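Hats, hooks and what I pinched from the robot open day

Posted August 2, 2023 in Household Tips

Regular readers will know I can't walk past a cupboard without wanting to reorganise it, so when my neighbour Iolanda Bezerra had a spare ticket for the open day at Skerov I said yes before she'd finished the sentence. They make robots that do household jobs, or are learning to. I went for the robots and came home with two pages of scribbles on how to look after hats (typical).

There were 20 of us in our group and we were let loose in a bright room with tables to stand round. One machine was folding tea towels, another was putting shopping away, and the one I liked best was working with hats. I must have stood there for half an hour! My tea went cold.

The chap running the hat table was very patient with me. I asked him why hats, of all things, and he said a hat is a brute of a thing to pick up. It's soft, it's hollow, and if you squeeze it in the wrong place you leave a dent. Well, yes. I have been telling my family this for years.
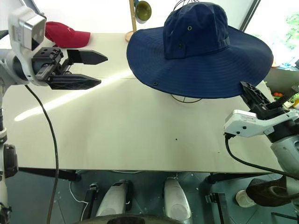
The navy hat on its wire stand, with one gripper at the brim and the red cap over on the left.

So, tip one. Pick a hat up by the brim and leave the crown alone. We all grab the top, I do it myself when I'm rushing for the bus, and that's how you get that sad pinched look at the front. Felt and straw are the worst for it. A cotton sun hat will forgive you, mostly.

Tip two is the stand. I'd always thought of hat stands as something for shops, but a plain wire one holds the crown up from the inside and lets the air in underneath, and it weighs next to nothing. I paid 4 pounds for mine at the Rezende market stall the week after. If you haven't got one, an upturned pudding basin with a tea towel over it does very nicely. Don't use a jam jar, it's too narrow and you'll get a bump in the top.

Baseball caps are a different business. Don't fold them in half to save space. Put them in a row, one tucked behind the next, with a bit of scrunched tissue in the front one so it doesn't cave in. My son has what feels like 300 of them and the whole lot went on one shelf once we did it this way.

Washing, as two people have emailed to ask. Cool water, a drop of wool wash, sponge the sweatband first because that's where the muck is. Then back on the stand or the basin and leave it alone until it's dry right through. Never the tumble dryer, never the radiator. If the brim has gone wavy, lay it flat on a towel while it's still damp, smooth it outwards with your palms and put a few heavy books round the edge. Brims with rows of stitching come back into shape much more easily than plain ones, I find.

There was a mug hanging up on the same table, which set me thinking about my own mugs, which live in a teetering pile. Hang them up! A wooden mug tree is cheap, it frees a whole shelf, and the rims don't get chipped from stacking. Give it a heavy base though, or load it evenly, or the lot goes over. I learned that one back in May and I'm still finding bits of china behind the bread bin.

One last thing I noticed while they were setting up. They had cleared each table down to what was needed for that job and no more. I tried it at home with the ironing and it made a real difference not having the post, the fruit bowl and the cat all in the way. (The cat did not agree.)

Iolanda was more taken with the tea towels and wants to know when she can have one in her kitchen. The answer was "not yet", and when I asked the price I got a very polite smile. I'll stick with my wire stand for now.

The next open day is in the spring, and there's a waiting list, so put your name down early and wear flat shoes. Parking is round the back by the Punia garden centre, which does a good scone.

Next time: getting candle wax out of a tablecloth, and whether Drilen descaler is any better than plain vinegar.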